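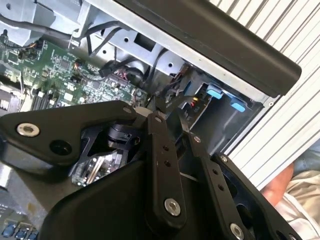
An open computer case.

Zarow 27-piece precision screwdriver kit: five months of fiddly jobs

I should say at the start that I am not a computer person. I am the sort of person who has one drawer full of odd screwdrivers, most of them inherited, and who has managed perfectly well with them for years. What finally pushed me into buying a proper kit was our old desktop, which had begun to sound like a hairdryer every time I opened the photo folder. I wanted to get in and clear out the fluff, and not one thing in my drawer would fit the smaller screws.

I looked at the Usuga set first, as it seems to be the one everybody recommends, but it had bits for phones I have never owned and the case was the size of a lunchbox. The Zarow came from Rurnance, with free delivery, and arrived in 3 days wrapped in a frankly silly amount of paper.

You get one handle, a short extension and a tray of bits. The handle is 132 mm long, and I mention it because I have large hands and most precision drivers disappear into my palm. This one doesn't. The cap on the end spins freely, so you can rest a finger on it and turn with the others, and once I'd got the knack of that (it took me an evening and a pair of glasses) I wondered how I'd put up with the old ones for so long.

The magnet is good without being fierce. It will hold a small screw on the tip while you lower it into a deep corner, and I only dropped one in the whole of the desktop job, which by my standards is a triumph! The extension wobbles a little where it joins the handle – you notice it on anything stiff – and I'd have liked it a bit longer.

Since then the kit has done two pairs of spectacles, the battery door on the kitchen scales, a doorbell and my sister's sewing machine, which took most of a wet Sunday in Lavudside and a great deal of tea. None of the bits has rounded off so far, though the smallest crosshead is beginning to look tired.

My one real grumble is the tray. The sizes are printed in pale grey on darker grey, and by lamplight I simply can't read them. I've put dots of nail varnish next to the ones I use most.

Would I buy it again? Yes, and I've already ordered a second for my dad's birthday in August.

Rating: 4 out of 5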